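Brenance opens Mallden workshop for robot handling demonstration
Feb 28, 2023

Brenance opened its Mallden workshop to the public for an afternoon of demonstrations, with visitors invited to watch how the company teaches machines to pick up and sort everyday items. The company counted 452 people through the doors, its largest turnout since the open days began.

Most of the floor was given over to the handling benches. Staff there use a hand-held gripper fitted with a camera, and what it records is later used to train a robot arm. The tool has two fingers and is worked by a person, who picks up an item, moves it and sets it down again. Items at the benches included kitchen tools, folded cloth and children's books.
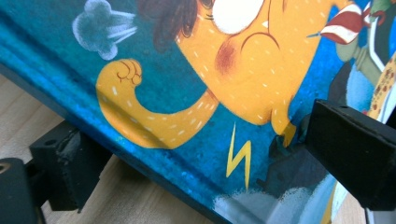 Visitors could try the tool themselves in sessions of 12 minutes. Children under 10 had to be with an adult, and the line for the benches reached the parking lot by mid-afternoon. Staff asked people to work slowly and to keep the fingers level before closing them. Several visitors asked for a second turn and were told to join the line again.

Flat items are still a problem, the company said. A thin object lying on a table gives the fingers little to hold, and the arm has to slide it or tip it up first — a step people do without thinking. Brenance has been working on this since November with Zaugg, which makes the finger pads.

In the back hall, two robot arms ran a sorting task on their own. The task was stopped once so a bin could be moved closer, then started again. A short talk on repair and upkeep followed in the upstairs room, with seats for all who had signed up.

Brenance said it plans to place three arms at the Prollside returns center later this year, where they will sort books and boxed goods. The company gave no start date and said the work there would be done alongside the present staff.

The next open day in Mallden is planned for November. Entry will be free, but bench sessions will have to be booked ahead.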